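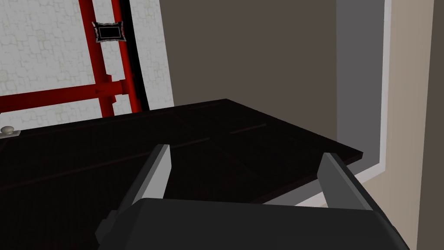 Automation and Everyday Work
Notes for Unit 3: Can machines do chores yet?
Flynn Costigan
Revised 2022-10-27

Read these notes before the seminar. The McPhee chapter is still required and covers the history, which I have mostly left out. Bring your chore sheet from Unit 2.

1. The question

When people ask whether robots can do housework, they usually mean one of two things. The first is whether a machine has ever done the job, at least once, with people standing by. For many chores the answer is yes. The second is whether you could leave a machine alone in your own home and find the job done when you got back. For nearly all chores the answer is no, and the robot vacuum is the main exception.

Keep the two apart in your written work. A lot of news coverage answers the first and lets the reader think it has answered the second.

2. What a chore is made of

Take "clear the top of the cabinet and put the things in the drawer." A person hears one instruction. For a machine it breaks into parts:

Find the cabinet and get close enough to reach it.
Work out where the top ends and where its corners are.
Find the things on it and decide which ones belong in the drawer.
Find the knob, close on it and pull along the line the drawer wants to travel.
Pick up each thing without knocking over the others.
Put it down inside and let go.
Push the drawer shut.
Decide that the job is finished.

The last step gets skipped in most student answers. Knowing when to stop is a real part of the work. A machine that can't tell a closed drawer from one that is nearly closed will either quit early or keep pushing.

Now suppose each of eight steps works 95 times in 100. The whole chore then works only 66 times in 100, if a failure at any step ruins the job. Do this sum yourselves, because it comes up again in the assignment. People do much better, mainly by noticing the slip and fixing it as they go.

3. Why furniture is hard

Shops and factories can choose their fixtures. Homes have whatever was bought, inherited or left by the last tenant. Some points from the lecture:

Dark surfaces. Many depth sensors work by sending out light and measuring what comes back. A black or very dark finish may return little of it, and the machine gets gaps where the surface should be.

Seams. A line between two boards can look like an edge. A vision system has to learn that some lines can be ignored and that others mark the place where a cup would fall off.

Small knobs. A two-finger gripper has to arrive at the right angle, and a small round knob gives it little to hold. Bar handles are easier. Push-to-open drawers with no handle at all need a different method altogether.

Corners. The arm has to stay clear of them while it is looking at something else. Collisions with the forearm are common, and the camera at the wrist may never see them.

4. Practicing in simulation

Real trials are slow. Somebody has to reset the room each time, and parts wear out. So a good deal of training and testing is done in simulated rooms, where a reset costs almost nothing and the furniture, wall colors and layout can be changed between runs. The point of changing them is to stop the machine from learning one kitchen by heart.

The weak side is contact. Simulated drawers slide well. Real ones stick, sag or come off the rail. Cloth, food and water are harder still to model. Our working example was the Kidier drawer task. The class group ran it 60 times in simulation and got 57 successes. When you report that result, say that it was in simulation and say how many attempts there were. "It works 95 percent of the time" leaves out both. Also look at the 3 failures. In 2 of them the gripper closed beside the knob and then went through the pulling motion anyway, holding nothing.

5. The shop floor

The Mornby packing line, which we visited in September, looks like a success for automation, and it is one. Look at what was done to make it possible. Parts arrive in the same tray, facing the same way, under fixed lights. The floor is marked and people stay out of the cell while it runs. Most of the difficulty was taken out before the arm was switched on.

There are still jobs at Mornby done by hand – untangling cable, checking returned goods, sweeping under the benches. These are close to housework. They involve soft things, mixed things and places that are awkward to get into. Being in a factory does not make them easier.

6. Where things stand

Floors: yes, with limits. Stairs, cords and clutter still stop most machines.

Dishes: the dishwasher does the washing. Loading it is at the research stage.

Laundry: washing and drying were automated long ago. Folding has been shown many times, usually slowly and on a short list of garments.

Tidying: early. The physical part is improving. Knowing where things go in a particular home is a separate problem, and the Moro reading deals with it.

Cooking: single steps under controlled conditions.

7. Assignment

Choose one chore from your sheet. Write it out as steps, as in section 2, and mark the step you think a machine would fail most often. Say what the failure would look like and whether the machine could detect it. Then describe one change to the room or the furniture that would make the step easier, and say whether you would accept that change in your own home.

Two pages, typed. Diagrams are welcome but don't count toward the length. If your chore is vacuuming, pick another one.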